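29 September 2023
By Figueroa

Keeping a two-arm cell happy on chair work

We have had the Gredwood cell running on furniture jobs since spring, and I get more mail about it than about everything else on this page put together. Most of it asks the same thing: how do you keep the grippers from slipping, scuffing or losing their place when the work is a big light plastic thing with legs sticking out of it? So these are the habits that stuck. Most cost nothing!

Start with the cloth. Bare tabletop is slick and bounces light all over, and a chair laid on it will skate the moment one arm pushes. Throw a dark sheet over the whole surface and leave it rumpled - I used to iron mine flat and tape the corners, and the chair slid more, if anything. Shake it out at the end of the day, away from the arms. Grit gets into everything.

Then pads. Wipe them with a barely damp rag before the first run and again at lunch. Don't use anything with oil in it, and go easy on alcohol (it dried out my first set and they went shiny). When a pad looks polished in one spot, swap the left and right ones and you'll get a good bit more life out of them. I keep a tally on a card, and my last pair of Noltano pads went 151 chairs before I changed them.
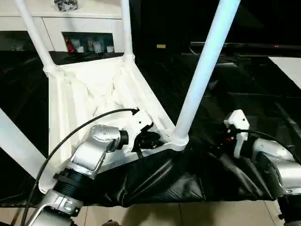 Chair on the black sheet, left gripper clamped on the front rail of the seat frame.

I love a rail grip for the holding arm. A rail gives the pads a long straight edge, and you can set the force lower than you would think. Try 20 on the slider to begin with and go up in small steps until the chair stops creeping. If you see a white stress mark in the plastic you've gone too far, so back off two steps and write that number on a bit of tape stuck to the controller.

Cables next, and this is my favorite fix. The gripper cable needs a lazy curve with slack in it, enough for the wrist to turn all the way both directions. Move each arm by hand through its full swing with the power off and watch where the cable goes. If it pulls tight anywhere, let out more. If it droops low enough to get under the work, take some back. One soft tie near the elbow is plenty. Never a hard zip tie! I cut one of those off an arm at the Gisus shop last year and the jacket underneath was nicked nearly through.

Check the plug ends while you are there. Push each one in with your thumb.
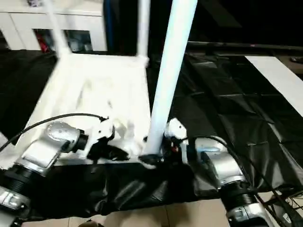

The other thing that pays off is slowing down the last little bit of every approach. Full speed across the table is fine, but set a slow zone for the final 7 centimeters and let the arm settle before it closes. A leg is round and a bit springy, and a gripper that arrives fast will nudge it and then close on the wrong place. Grab low, close to where the leg goes into the seat. Out at the far end you get all that wobble, and the joint takes the strain when you pull.

While the arms are parked, feel the joint housings with the back of your hand. Warm is normal after a long morning. If one is clearly hotter than its twin on the other side, stop and look at the load settings for that arm before doing anything else.

Bolts: I go over the ones on the elbow caps every 1,000 cycles with a small torque wrench, working across the circle and never around it in order. A dab of paint pen over each head and onto the cap tells you at a glance if one has crept. Same trick for the base.

And re-zero both arms after any bump, even a little one. Home them, bring the tips together over the middle of the table, and see if they meet. Mine were off by around the thickness of a dime once and I spent a whole afternoon blaming the chairs.
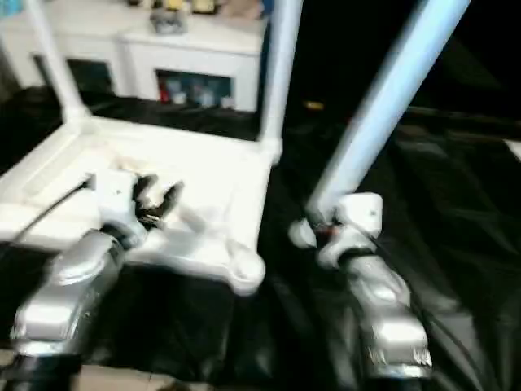 Noltano pads never lasted that long for a reader in Gredwood, who wrote in to say that hers were finished in half the time until she started rinsing them in plain dish soap and letting them dry overnight on a rack. She also puts a strip of old bicycle tube under the sheet where the seat rests, and says the chair stays put with the force turned down another notch. She wants to know if anybody has tried the softer pads on thin legs, and plans to order a set in October.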